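5/14/25

Dye bench, second round of the madder trials for the Tamayo cloth order.

Picked up from where Deming left the pots last night. He had four skeins of the Cirora wool mordanted and sitting in a bucket with a lid on, labelled in pencil on masking tape, and the tape had gone soft on two of them. We should go back to the punched tags. I could tell the heavier alum skeins by feel, they get a bit sticky when there's too much on them, but I wouldn't want to bet an order on that.

Water first. Used the tank water for pots A and B and town water for C and D. Last round the town water gave a redder result and the tank water went orange, and I wanted to see it again before writing it on the recipe card. Chalk added to B only, a flat teaspoon.

Madder was the ground root from the Monitz bag, soaked overnight in cold water and strained once. The first strain goes very yellow and I poured that off into the jar for Sobia, who wants it for her papers. 200 g of root to each pot, wool at 100 g a skein, so it is double weight all through. That is heavier than I would normally go but the customer has asked for a proper brick red and the last samples came back as "salmon".

Heating notes. Brought all four up slowly over an hour and a half. The small element on the left runs hotter than its dial says, so C got ahead of the others and I had it off the heat twice. Highest I saw on C was 71 degrees. The others stayed under 65. I'm noting it because C is also the pot that came out browner, and anybody reading this later might blame the water. 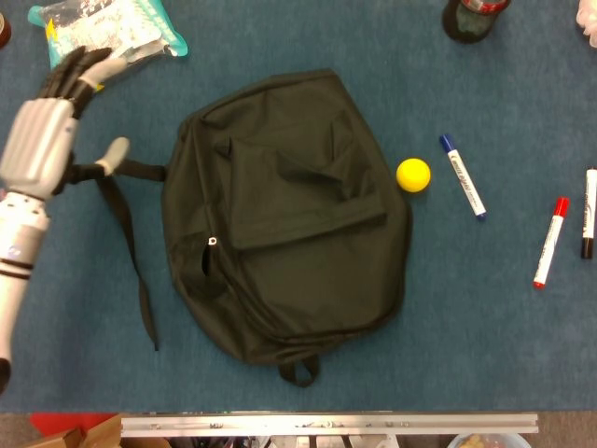

Light fastness is the other half of this order and I haven't given it enough attention. The cloth is going on seat covers in a sunroom, so it will get full afternoon sun for years. The old window strips from October have done their time and I took them down this morning. Weld has held better than I expected, the onion skin is nearly gone, and the logwood has turned from a good near-black to the flat brown-grey I grumble about every time. Sobia asked what colour I was hoping for and I told her to think of a plain black backpack, that dark fabric with a touch of olive in it where it wrinkles. I could live with a bit of olive. The strips have gone well past that. Iron over a weld base might get us closer and would be cheaper than more logwood. I'll do two test skeins once the madder is finished and put them up in the same window.

Results, madder, judged dry at the north window:

A (tank, no chalk) – orange red, even, a little weak at the tie.
B (tank, chalk) – clear brick red. Best of the four.
C (town, no chalk, overheated) – brown red, dull.
D (town, no chalk) – good red, slightly cooler than B.

So the chalk does for the tank water most of what the town water does by itself. B and D side by side are close enough that I had to check the tags. If the customer picks B we can run the whole order off the tank, and save carting hoses across the yard.

Rinsing took five changes on A and B and four on D. C was still giving colour at six and I left it to soak. Washed with the neutral soap, the Ovetti one, and hung in the shed out of the sun.

Costing. At double weight the root is most of the price. I have 322 g left in the open bag and the order needs a good deal more than that, so Deming is to ring Monitz before we promise a date. Ask whether it is the same harvest. If it isn't, we do one more sample pot before any of the big ones.

Still to do:
Repeat C at the right temperature, on the right-hand element.
Snip 10 cm off each skein for the book and staple them to this page.
Exhaust baths from A and B are in the blue drums, to be used up by the end of next week or they'll go mouldy like last time.
New thermometer. The old one reads two degrees low against Sobia's kitchen one.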